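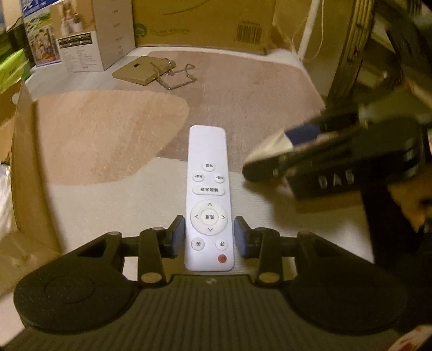 FOR IMMEDIATE RELEASE

Kelmont Tenants' Network Questions Savings Claims for "Smart" Cooling Plan

KELMONT, Thursday, July 7, 2022: The Kelmont Tenants' Network today asked Gruvunis, the company behind the Mabula home cooling plan, to publish the numbers behind its promise that renters will cut summer electric bills by 30 percent.

Mabula has been sold door to door in Kelmont since February. Renters pay a monthly fee, and in return the company adjusts their room air conditioners during the day. The sales flyer says savings are "typical." It does not say typical of whom, compared with what, or whether the fee has been subtracted.

The Network asked members on the plan to send in their bills. It received usable records from 261 households. Only seven had reached the advertised figure once the monthly fee was counted. Most of the others saw little change, and a good number paid more than they had the summer before.

The Network does not claim this is a scientific study. Members chose whether to respond, and people who feel shortchanged may be quicker to dig out a bill. June was also a warm month. Gruvunis could settle the matter by releasing its own results, and it has been asked to do so twice. The first reply was a second copy of the flyer. The second said the figures were "being prepared for a general audience."

The cancellation terms also need a plain explanation. Customers must give 30 days' notice in writing, yet the agreement lists no mailing address. Several members in the Tullska apartments say they were told by phone that email does not count as writing.

The Network is asking Gruvunis to drop the savings claim from its flyers until the data is public, to accept cancellations by email, and to refund fees charged after a customer tried to leave.

Renters who want their bills included in the next count can bring copies to the Network's office during regular hours. Names and account numbers should be blacked out first.

Media inquiries: Press Desk, Kelmont Tenants' Network

###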